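Walkers and helpers wanted for our evening open day at Gollby Park

Puvomeo is looking for people who would like to spend an evening with us this December, walking, chatting and generally getting in the way of a small path robot called Drenar. We're holding an open day (well, an open evening, as it gets dark so early) and we need members of the public to come along and use the paths just as they normally would while Drenar makes its rounds.

You don't need to know the first thing about robots. We would love to hear from dog owners, joggers, parents with pushchairs, people who use a stick or a wheelchair, and anyone who simply likes a stroll after tea. Drenar has done plenty of miles in daylight, but people behave differently after dark, and we'd like to learn what feels comfortable when a machine comes up the path towards you.
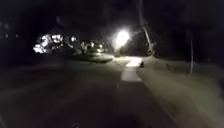 The evening starts at 5.30 pm in the Flanagan Pavilion, where there will be hot drinks, a short talk and a chance to have a good look at Drenar with the lights on and ask whatever you like. After that we go out in small groups, each with one of our team, and you'll be asked to walk a set route at your own pace. Then it's back indoors for soup and a chat about how it all went. Please allow 2 hours altogether, and do wrap up warm!

We have room for 30 walkers, and we're also hoping to find two paid stewards to welcome people at the gate and keep the groups together. Stewards should be cheerful, happy outdoors in the cold and able to come to a briefing the afternoon before. Walkers will get a £15 voucher as a thank you, and stewards are paid £14 an hour, briefing included.

Children are very welcome with an adult, and dogs too, as long as they stay on a short lead. If you'd like to take part, drop a note in the box at the Pavilion or fill in the form on the Puvomeo open day page, telling us which role you'd like, whether you're bringing anyone (two legs or four) and anything we should know about getting around. We reply to everybody, though it can take us a few days.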